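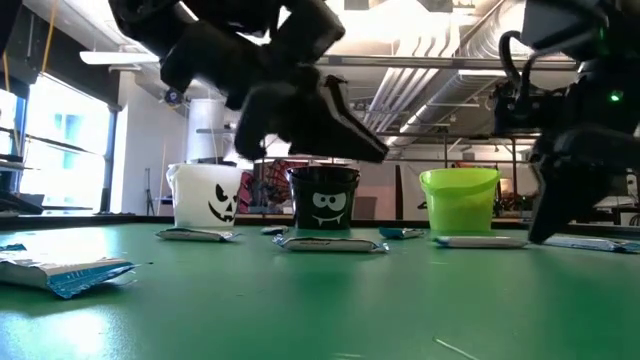

# Chapter 18: Sorting and Portioning

Sorting is the division of a mixed supply into groups that share a property. Portioning is the division of a supply into equal or stated amounts. The two tasks are often confused, and this chapter treats them separately.

Section 18.1 defines a sorting rule. A rule is complete if every item fits at least one group, and exclusive if no item fits more than one. Section 18.2 covers remainders. When 635 wrapped candies are packed in bags of 25, the result is 25 full bags and a remainder of 10. The packer must decide in advance whether the remainder is held over or spread among the full bags.

Section 18.3 applies both methods to the Nurnau packing records, using the tally sheet designed by Annag Chisholm.

**Terms:** group, rule, remainder, tally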